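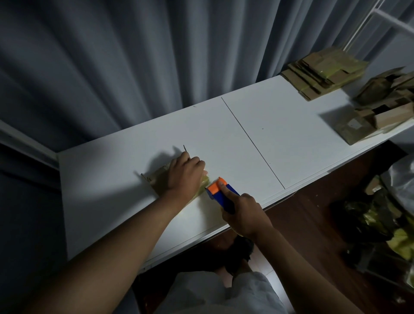

Photo: Baoshan Shen / Rasdale

Section 9. Showing the Box-Taping Task by Hand

By now your recorder should be charged and paired with the Rasdale base station. If the light is still blinking, go back to Section 8 and let it finish, then come and join us again. In this section you will do the taping yourself, at an ordinary pace, so the robot has something to learn from. Please don't worry about doing it beautifully – a plain, steady job is what we are after.

Before you begin

Clear a stretch of table wide enough for both forearms. Put your flattened cardboard at one end, within reach but away from the middle, and load a fresh roll in the dispenser. If you have taped boxes for a living, you may be tempted to speed up. Try to resist!

Recording a demonstration

1. Put on the head strap and look down at the table until you hear two short beeps.

2. Say the task name out loud, for instance "tape small box," and wait for the single beep.

3. Take one piece of cardboard and hold it flat with your free hand. Keep your fingers spread where you can see them, and bring the dispenser in from the other side.

4. Lay the tape down in one pull and press it along its whole length. 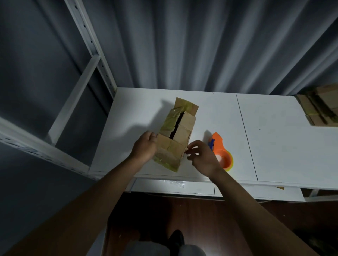

5. Set the dispenser down on the table whenever you need both hands for folding, and pick it up again when you are ready. These little pauses are part of the task, so please leave them in.

6. When the box is done, move it aside, rest both hands on the table and say "finish."

Note: If a flap springs back or the tape folds over on itself, just fix it and carry on. The Zaloretti training software keeps these repairs and does rather well with them. Only start over if you drop the dispenser or have to leave the table.

CAUTION: The cutting edge on a tape dispenser is sharp. Keep your holding hand well clear of the line you are pulling along, even if that means stopping to shift your grip.

How many do I need?

Plan on 100 demonstrations for each box size. Our own set for the small box came to 188, recorded over a good many afternoons at Judarthorpe, and you are welcome to load it alongside yours (choose library item 3634 from the Import menu). Take a break whenever your shoulders ask for one – the recorder will wait for you.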